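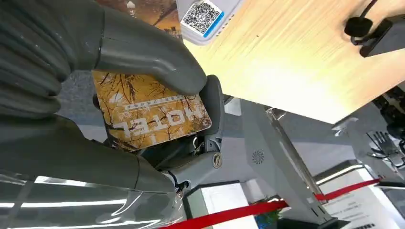
4. Recording a guitar part with the Halar loop pedal

Read section 3 before you start. The pedal must already be connected to your amplifier and set to the correct input level.

4.1 Recording the first layer

1. Turn the LEVEL knob fully to the left.
2. Press the BANK button until the number of the bank you want shows on the display. There are 11 banks. Bank 1 holds the demo loop and cannot be recorded over until it is cleared (see 4.3).
3. Press the left footswitch once. The ring light turns red and recording begins straight away.
4. Play your part.
5. Press the left footswitch again on the first beat of the next bar. The ring light turns green and the loop plays back.
6. Turn LEVEL up slowly until the loop matches your live sound.

Note: If the loop seems to jump at the join, you pressed the switch early or late. Clear the layer and record it again – the pedal does not correct timing unless COUNT is on.

Caution: Do not unplug the power supply while the ring light is red. The bank may be lost. 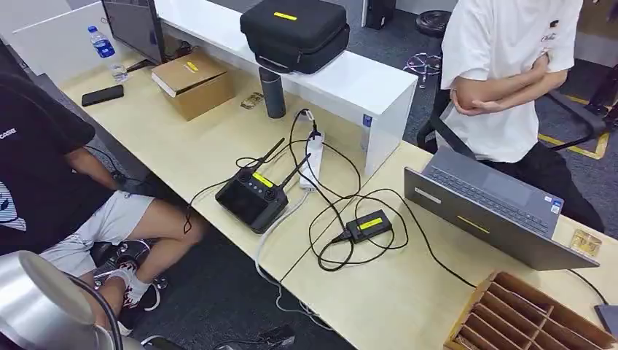
4.2 Adding more layers

1. With the loop playing, press the left footswitch. The ring light turns amber.
2. Play the new part. It is added to what is already there.
3. Press the left footswitch to stop adding. The loop carries on playing.

Each bank takes up to 8 layers. When the bank is full the display shows FL and the left footswitch has no effect.

Note: Later layers can make the sound muddy. Turning down the bass on your guitar or amplifier after the second layer usually helps.

4.3 Undoing and clearing

To undo the last layer, hold the right footswitch for two seconds. Hold it again to bring the layer back.

To clear a whole bank, stop the loop, then hold both footswitches for 6 seconds until the display shows two dashes.

Caution: A cleared bank cannot be recovered. Copy anything you want to keep to a computer first, as described in section 7.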